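Vistum Manipulation Lab, Praklow site
Cell check before and during example gathering
Sheet covers: kitchen toy set, tabletop arm, wrist and overhead cameras
Date of check: 10/27/25
Task set: Ghauri
Recording software: Jallex

Episodes held before this check: 1,724
Episodes held after this check: 1,838 (114 added, none yet reviewed)
Target for the set: 2,324

PART A. ARM AND GRIPPER

A1. Emergency stop pressed and released, arm drops to hold. OK
A2. Speed limit set to the slow profile for hand-guided work. OK
A3. Gripper fingers tight, no play when pushed sideways by hand. OK
Comment: left finger screw took a quarter turn. Was also noted in September. Use thread lock next time the fingers are off.
A4. Gripper closes and opens fully five times without a fault message. OK
A5. Wrist camera bracket firm, lens wiped. OK
A6. Fingertips in view of the wrist camera at all working heights. OK
Comment: near the rail, check the view before starting a grasp. The pan can rest against the rail and is hard to pick out edge-on. Operators should back off and come in again if they can't see the rim.

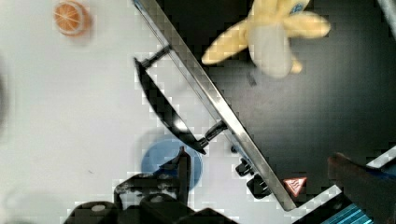
Wrist view, item A6. Gripper over the blue plate, pan against the rail.

A7. Nothing soft within reach of the joints. ACTION
Comment: yellow plush banana is lying on the black surface beyond the rail. It is part of the prop list but has no place in the Ghauri tasks. Put it back in the prop box before the next block.
A8. Warning label by the rail present and not peeling. OK

PART B. TABLE AND PROPS

B1. Table top clean, no tape residue. OK
B2. Table holes clear, no small props sitting over them. OK
Comment: the strawberries are small enough to catch on a hole edge when pushed. Start them on flat table.
B3. Props match the task card and are spread so the gripper can get between them. PARTLY
Comment: one strawberry is almost touching the light blue bowl. Fine for the "move to bowl" task, too close for general picking. Leave a finger's width at least.
B4. Start layout changed between episodes. OK
Comment: the last block had the ketchup bottle on the plate too often. Vary it. The bottle should also start on bare table, and with the cap facing different ways.
B5. Toaster oven stable, door moves freely. OK
B6. Toaster oven cable kept out of the arm's path. ACTION
Comment: cable loops off the bottom of the view near the arm. Clip it down before any door tasks are recorded. 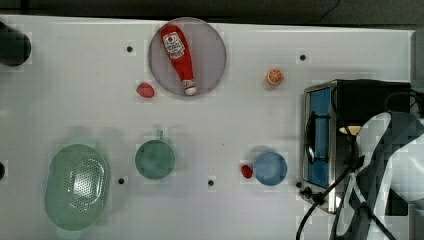 Overhead view, items B3 to B6. Ketchup bottle on plate, toaster oven at right.

PART C. RECORDING

C1. Both camera streams start together in Jallex. OK
C2. Exposure locked. OK
C3. Failed attempts kept and marked as failed, not deleted. OK
Comment: 2 episodes had no mark either way. Both sent back to the operator to label.
C4. Task sentence typed in full for each episode. OK
C5. Free disk space checked before the block. OK

RESULT
Cell may be used for table picking. No door tasks until B6 is closed. A7 and B3 to be put right by the operator at the next start and initialled on this sheet.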